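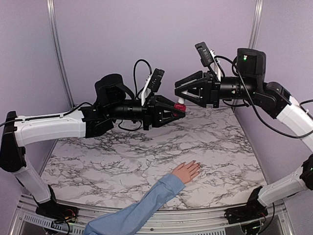
Handover between the two arms on bench 3, operator's hand on the table.

Short thread on what changed for the assembly staff at Sarard after the small-parts work went to paired arms. I write the cell procedures, so this is the floor view and has no sales figures in it.

Before, one person did the sorting and the passing, standing, for a full shift. Now the same person sits at the bench for up to 40 minutes, then swaps to inspection. Wrist complaints are down. Complaints about boredom are up, and I log both. 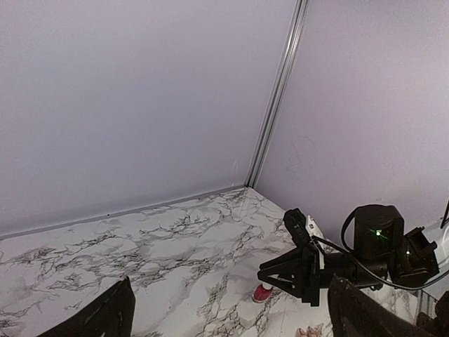 Job grading is the part we got wrong. Lorkon's template classed the bench role as "machine minding", one grade below assembly. In practice the operator decides what gets reset and where. Take a short red part standing on the marble-pattern surface near a gripper: leave it, move it or stop the cell? That is a judgement, and the old grade paid for judgement. The role was regraded in August.

Training went from 30 hours to 20. The Amberg site cut the fault-finding module to get there. We kept ours and cut the slides.

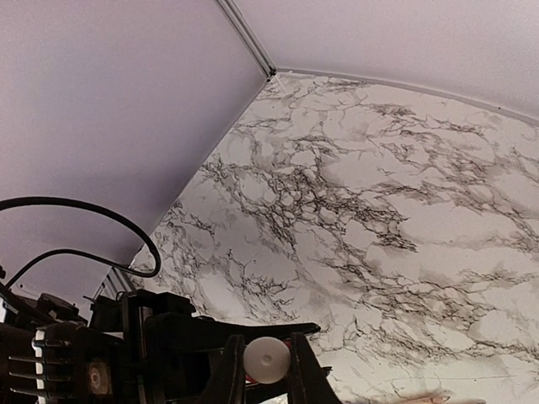
The other change is who gets asked. Under the old line a fault went to maintenance and the operator waited. Now operators write the first fault note themselves, in their own words, and maintenance reads it before touching anything. The notes are blunt and mostly usable.

Still open: break cover on nights, and whether inspection counts as rest. My view is that it does not.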